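Minutes of the meeting of the Widik Ski Touring Club
Held on 2022-07-06, in the upstairs room

Chair: Anqi Ren
Minutes: the secretary

The Chair opened the meeting and thanked the members for coming in the summer, when most people do not think about snow. The minutes of the previous meeting were accepted with one correction: the word "closed" in the part on the Pundavska hut should be "locked".

1. The Pundavska hut

The rent for the winter stays the same as last year, 400 for the whole season, to be paid before the end of October. The hut has 11 sleeping places and the owner asks again that we do not put extra mattresses in the kitchen. It was agreed to accept these conditions. The Chair will sign the paper.

There was a long talk about the stove. The door does not shut well and in March the room was full of smoke two times. The owner says he has repaired it. Members who go walking there in August are asked to light it and to write to the secretary what they find. The firewood will be ordered from the same man as before, if he still sells it.

2. Weekend trips

Five trips are planned for the coming winter, the first in December if there is enough snow on the Mikuta side. It was proposed to leave out the trip over the north ridge, as last winter the group had to turn back at the same place as the year before. Some members did not agree with this and said that the ridge is the most beautiful day of the season. Decision: the trip stays in the programme, but with a limit of eight persons and only with a leader who has done it in winter before.

The meeting time for all day trips will be half past six at the car park. Last season it was seven for some trips and six for others, and this caused confusion.

3. Avalanche equipment

The club owns two old transceivers which do not work properly together with the newer ones. It was agreed not to lend them any more. Members were reminded that everybody on a club trip must carry transceiver, shovel and probe, also on the easy trips. The practice day will be held in the meadow behind the Pan lift, on the first weekend with snow.

The question of buying new transceivers for lending was moved to the next meeting. The secretary will ask for prices in two shops.

4. Repair evening for skis and skins

The repair evening will take place in October, with waxing, edges and new glue for skins. Members should bring their own wax. Irons must be marked with the name of the owner, as one was taken home by mistake last year and has not come back.

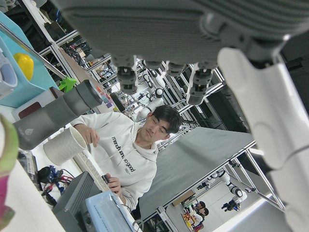

Anqi Ren remarked that one evening is too short for the skins, because the old glue must first come off and this alone takes an hour for each pair. She would prefer two evenings, the first only for skins. This was accepted. The secretary will look for the dates.

5. Other matters

The bus to Mikuta will probably not run on Sunday evenings this winter. The trip leaders should check the timetable before they publish the return time.

Next meeting: in September, the date will be sent by e-mail.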